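**Toaster on the table or in the cupboard?**

**quinlan_k:** Wisach two-slot, 700 watts, gets used maybe 2 mornings a week. Does it earn its place?

**LatifaGhoneim:** Cupboard. Crumbs are a lifestyle choice.

**stollcombe_sid:** Disagree. Mine went in the cupboard in March and I've eaten cold bread ever since.

**LatifaGhoneim:** Sid, it's a door. You open it.

**quinlan_k:** My worry is the space. Toaster at the back, wire basket next to it, then the big white box hogging the middle.

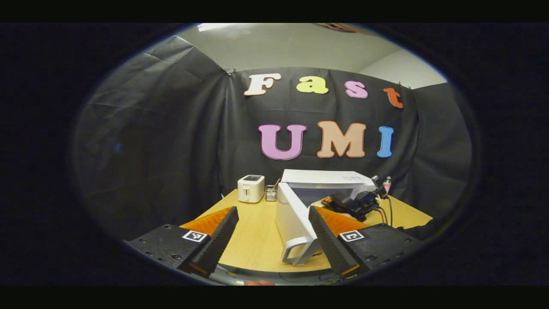 I could move the basket — but then the thin dark bits in it need a home too.

**stollcombe_sid:** Leave it all out. Wipe round it.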